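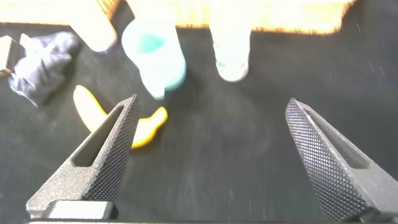

Yellow banana on the black cloth, with the specks I'm asking about

How do you keep a black fabric table cover from showing every bit of lint?

Posted by Ornella Rinaldi, 08/01/2018

Hello everyone, first time asking here although I've been reading for ages (you all got me through the Great Carpet Beetle Winter, thank you!).

I have a work table with a black fabric cover on top, matte and a little bit fuzzy, and I love it dearly because toy food and other bright little things look so cheerful against it. The banana in my picture practically glows. But oh, the lint! There are pale smudges here and there, and little white flecks all over the place, worst on the right side. I go over it with a sticky roller before lunch and by the time I've had my coffee I could swear they're all back again.

The fabric is glued down, so taking it off and putting it in the wash is out. I did try a damp paper towel once and that was a mistake, it left crumbs of paper behind and I spent the rest of the evening picking them off with my fingernails. My sister says to give up and buy a gray cloth, and she may be right, but I would like to try a bit harder first. Does anyone have a routine that works on fuzzy black fabric? And is there anything I shouldn't use on it? I'd hate to end up with a bald patch.

Lerato Mahlangu

Oh, I feel for you, Ornella. I ran a craft table with a black felt top for years and I think I tried everything in the house on it at one time or another!

What worked best for me was a dry rubber glove, the ordinary dishwashing kind. Put it on, make sure it's completely dry, and stroke the cloth in one direction only, from the far side toward you. The lint rolls up into little worms and you can pick those off by hand. After that I'd use the vacuum with the soft brush attachment on the lowest setting. Don't scrub back and forth, and go easy with very sticky rollers — on some felts they lift the surface, and then you've got more fuzz than you started with. If your roller comes away with black fibers on it, that's your sign to stop.

For the smudges, a microfiber cloth wrung out so hard that it barely feels damp, and pat, don't rub. Try a corner first. With glued fabric I would be very careful with water, as mine bubbled up near the edge after I got too enthusiastic with a sponge, and it never did lie flat again.

I'd also look at what you keep near the right side. Mine was always worse on one end, and the culprit was a basket of white cotton yarn on the shelf beside it. I moved the basket to the other wall and the difference was wonderful. And an old bedsheet over the table at night helps too (a smooth one, please, not flannel, I learned that the hard way).

Erick Kioko

Get gray. Your sister is right. I had black for 2 years and it shows everything, dust, cat hair, toast.

Dario Santoro

I'll second Lerato on the rubber glove, though I use a window squeegee with a dry blade, same idea and quicker on a big table. Mine is 90 by 128 centimeters and it takes no time at all.

One thing to add is to wipe down the toys as well. Plastic food gets staticky when it's handled a lot and carries fluff from wherever it was kept, so you clean the cloth and then put the fluff straight back on it. I wipe ours with a damp cloth and let them dry before they go out again. The bin they live in needs a shake outside now and then too.

If you do end up replacing the fabric, ask for something with a flatter weave and bring a piece of white tissue to the shop to rub on the sample. The lady at the counter gave me a look, but she let me do it.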